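Speaker notes: the whistle, the sensor and the touchline
Evening talk, Sequeira supporters' hall, May. Allow forty minutes and leave time for tea.

Good evening, everyone, and thank you so much for coming out. I can see a few faces from last year, when I went on far too long about throw-ins, and I'm touched that you've come back for more (or perhaps the biscuits were good, I don't mind either way). My name is Elias Smadi and I've been refereeing in this district for longer than my knees would like.

Tonight I want to talk about goal decisions in the small leagues, the ones most of us play in or stand in the rain to watch. The big tournaments have their cameras and their clever balls, and very nice too. We have a person with a whistle, two parents with flags if we're lucky, and a net that may have a hole in it.

Start with the Elenport story. Take it slowly, people enjoy it.

Elenport against Tutier, cup semi-final, the old ground by the railway, 959 people through the gate, and if you know that ground you'll know that's a squeeze. Six minutes to go, no score. The Tutier forward hits it from the edge of the area, it comes down off the bar, bounces somewhere in the neighbourhood of the line, and the goalkeeper falls on it like a man who's dropped his wallet. I was level with the penalty spot. I was not level with the line. I gave the goal.

Pause here. Ask for hands: who would have given it? Who wouldn't? Have a bit of fun with this, and let the Elenport end have their say, they've been waiting for it.

Now, I still don't know whether that ball was over. I've been asked in the supermarket, I've been asked at a christening, and my answer is always the same, that I gave what I believed I saw. The Elenport captain was very decent about it afterwards and shook my hand, although he did hold on to it rather a long time. 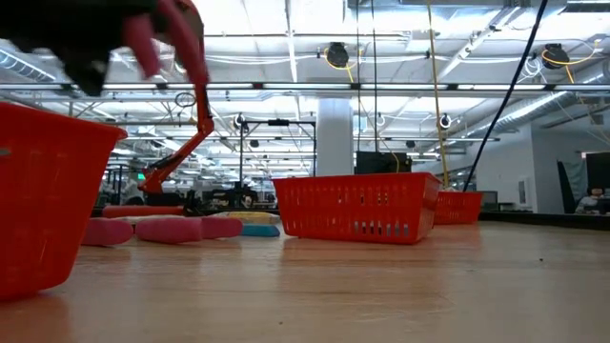 So you'll understand that when our league was offered a trial of the Prirkix line sensor, I was one of the first to say yes please. For those who haven't come across it, there's a strip buried under the goal line and a tag inside the match ball, and the referee wears a band on the wrist that buzzes when the whole ball has crossed. We had it at one ground for seven matches. The cost of fitting it was nearly 3000 pounds, and I'll come back to that, as I know somebody will ask.

What was it like? Well, the first thing I noticed was how much I listened for it. I'd be jogging back for a perfectly ordinary goal kick with half my mind on my wrist. In the third match it buzzed while the spare ball was being rolled back behind the net, and I very nearly gave a goal to a lad of ten who was only trying to help. We had a good laugh, and we kept the spare balls by the dugouts from then on.

It did settle one argument beautifully. A header, scooped out by a defender, and everyone in the ground shouting something different. Buzz, goal, back to halfway, and the shouting was over before I'd got my breath back. I'll admit I felt a bit lonely, walking back up the pitch with so little to explain.

If time is short, skip the next bit and go straight to money.

I do think we should talk about who gets this sort of help. A club like Tutier can find the cash if they have a good cup run. The sides at the bottom of our table are still saving for a second set of corner flags. My own feeling is that I'd sooner see the money go on training for young referees first, and on somebody friendly to stand with them in their first season, when the abuse is at its worst and so many of them pack it in. Others in the league see it differently, and they've every right to.

Questions now. Repeat each one loudly for the back rows. If anyone brings up the Elenport penalty from the year before, it was handball, and tea is served.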